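Bench notes, August, Friday, started 8:15

Coffee first, then the drawer problem. For anyone who missed Wednesday's shouting: the Sillby dresser came back with the second drawer sticking again, and I'd already planed that thing twice. So before touching it a third time I pulled all the drawers, stood the carcass on its back and measured the openings properly, which I should have done in the first place.

Opening two is 678 mm wide at the front and two mm narrower at the back. There's your sticking drawer. The drawer itself is fine (sorry, drawer). The left runner went in a hair out of square and I must have glued it that way, because the screws alone wouldn't hold it there. Knocked it loose with the wide chisel and a lot of muttering, cleaned the old glue off, and it's clamped back up with a spacer stick at each end. Leave the clamps alone until Monday please!

Josué Cavalcanti stopped by around lunch and thinks I should switch to side-hung slides and be done with it. He may be right for the kitchen jobs, but I like a wooden runner on a dresser and so does the customer. We agreed to disagree and he borrowed my good square. I want it back.

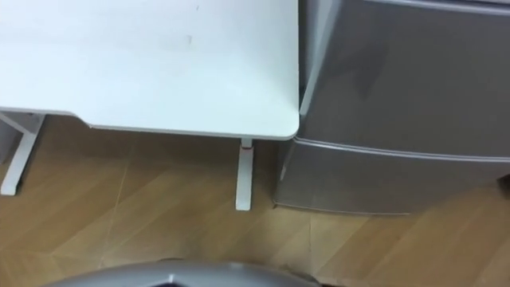 Finish tests

Three sample boards going, all offcuts from the same plank:

A – Cuvard hard wax, two thin coats. Lovely feel, but a coffee cup left a ring in under an hour. Buffed out mostly.

B – the water-based lacquer, batch 3342. Dries fast, raised the grain like crazy on the first coat. Sanded back with 500 grit and the second coat went on much nicer.

C – shellac, then wax over it. Prettiest of the lot and I wouldn't trust it anywhere near a wet glass.

Leaning toward B for the dresser top and A for the sides. Darren Entwistle wants one finish all over so the color matches, and I get it, but the two boards are so close that I had to flip them to read the labels. Will show him both by the window before he decides.

Odds and ends

Mabula shelving order: uprights cut to 999, because I read the tape wrong and then cut the rest to match. At least they're all the same. The drawing says 1000 and the feet screw out, so we're fine.

Out of wood screws in the short size. Rerkatent hinges still not here, so the wardrobe doors can stay on the rack over the weekend.

Band saw is drifting left again. New blade on Monday, before I unclamp the runner.

Recent entries
Wardrobe doors: hanging them by myself
Which glue for the chair rungs?
Mabula shelving, cut list and changes
Sharpening day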